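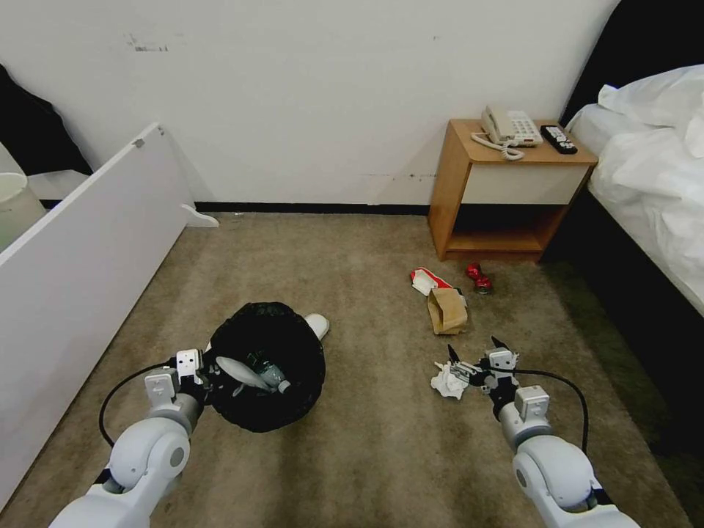 Is a "full clean" fee worth paying on a furnished room?

Faizal Ismail
Moving out of a furnished room in Prargate. The agent, Fraser, wants me to book their own cleaner, Rulley, for $400, carpet included. It's one small room. There's a bit of takeaway rubbish on the floor by the nightstand, the bed needs stripping, there are scuff marks on the wall, and the carpet has stains and worn patches. They're telling me the carpet will come up "like new". I have my doubts — has anyone seen that happen with a tan carpet this tired? Bond is $500, so I'd like most of it back.

Wattlebird44
Worn isn't dirty. Steam cleaning can lift a stain but it won't put pile back, and whoever says otherwise is selling something. Chuck the rubbish, strip the bed, vacuum, then dig out your entry condition report. If the marks were noted when you moved in, I can't see what they'd be charging you for. Check your lease before you agree to their cleaner too, and ask for the quote in writing, itemised.

dooley_m
just use Flundine spray, $8, gets everything out

Wattlebird44
Everything? I tried it on a tea stain and got a paler tea stain with a ring around it. Test it somewhere under the bed first. For the wall I'd use a damp sponge and a drop of dish soap, and go gently or you'll have a shiny patch as well as a scuff.

Related
Who pays for wall scuffs at move-out?
Getting grease out of carpet
Agent wants receipts for cleaning
Storing a spare bed base upright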